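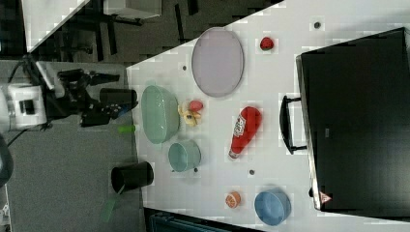 Cornbread, revised for a smaller pan

Posted in March by the author of Bustos

Search this blog Go

I ate a slab of cornbread at the Jilum, a lunch counter near the bus depot, and have made it at home 5 times since. This version is close. The crumb at the counter is coarser and the crust a little darker on the bottom.

The batter takes 243 grams of medium cornmeal and the same weight of buttermilk, plus two eggs, a spoon of honey, baking powder and salt. Stir the cornmeal into the buttermilk first and leave it for half an hour. Skipping the soak gave me a gritty center twice.

The full batter weighs 600 grams before baking if the eggs are medium. Mine came to 586 the last time, with some left on the bowl. Either amount fills an eight-inch skillet to just over half its depth.

Heat the skillet in the oven with a lump of butter until the foam settles. Pour the batter in all at once and do not stir it. 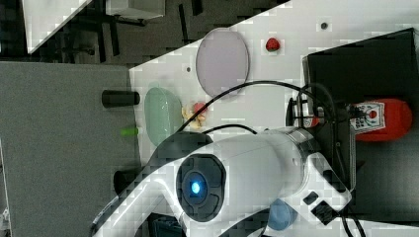

Bake at 425 degrees until the edge pulls away from the metal. In my oven that is 22 minutes, but it runs hot at the back, so I turn the skillet once. Cool for ten minutes before cutting.

I tried two brands of cornmeal. Randomel is ground finer and gives a cake-like slice. Cimis has larger flakes and needs a longer soak, and I prefer it. Leftovers keep for two days wrapped in a cloth, and they toast well in a dry pan.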